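Section 4: Teaching the cutlery task by remote control

By now you should have both arms calibrated and the hand controllers paired (Section 3 if you don't). I'm going to use the place setting job for this part because it's the one I cut my teeth on, and because forks are fussy little things that'll show you every bad habit you've got. Get comfy, this takes a while the first time!

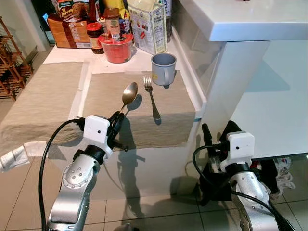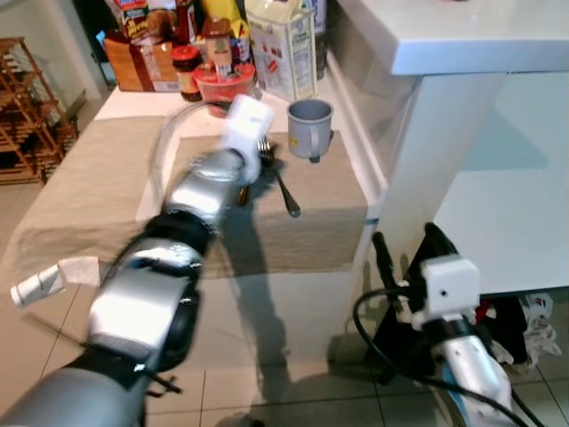 Before you start

1. Put the cutlery down with the handles toward the robot. You can mix up the angles later, once you've got some clean runs saved.

2. Clear yourself a bit of elbow room near the front of the work surface. Groceries along the back are fine, and I like leaving them there so the robot learns to ignore them.

3. Check both wrist cables have slack. Swing each arm gently out to the side and back and watch that nothing snags.

CAUTION: Keep your free hand, your sleeves and your coffee out of reach of the arms while the controllers are live. The Corken stop button goes beside your knee, where you can whack it without looking.

Recording a run

4. Press and hold the grey button on the left controller until you hear 2 beeps. The arms will now follow your hands. If they jump, let go, bring the controllers back to the rest position and try again.

5. Bring the gripper over the handle and stop there for a breath. I used to dive straight in and my recordings were a mess, all wobble and no grab.

6. Lower slowly, close the fingers, and wait for the click in your headset before you lift. Go for the middle of the handle. If you grab the very end, the fork swings like a gate.

7. Carry it over, set it down flat, open the fingers and back straight up. Don't drag the gripper sideways on the way out or you'll take the mat or the tablecloth with you (ask me how I know).

8. Tap the pedal to end the run. Press Keep if you were happy with it and Toss if you weren't.

Note: Toss is your friend. A fumble where you recover nicely is worth keeping, but if you dropped the thing on the floor or bumped the counter, bin it.

How many do you need?

Some 200 runs got mine working well enough to show off, though it was picking up spoons long before it could manage a fork. I do them in batches of 11 and then get up and stretch, as your shoulders will start to sag and the robot will happily copy that too. Move the mug between batches. Change the lighting as well if you can, since the arms throw big dark shadows in the late afternoon and you want a few of those in the mix.

If the gripper keeps closing on air

Your controller height has probably drifted. Go to Woltier > Hands > Level and hold both controllers against the counter edge until the light goes green. Hussam Kanaan wrote that tool and it's saved me many an evening.

Shiny spoons can also fool the depth reading. Tilt the head camera down a touch, or try a duller set of cutlery for your first batch.

When you're done, park the arms before you cut the power. They go limp when it's off, and they're heavier than they look. Section 5 covers copying your runs across for training.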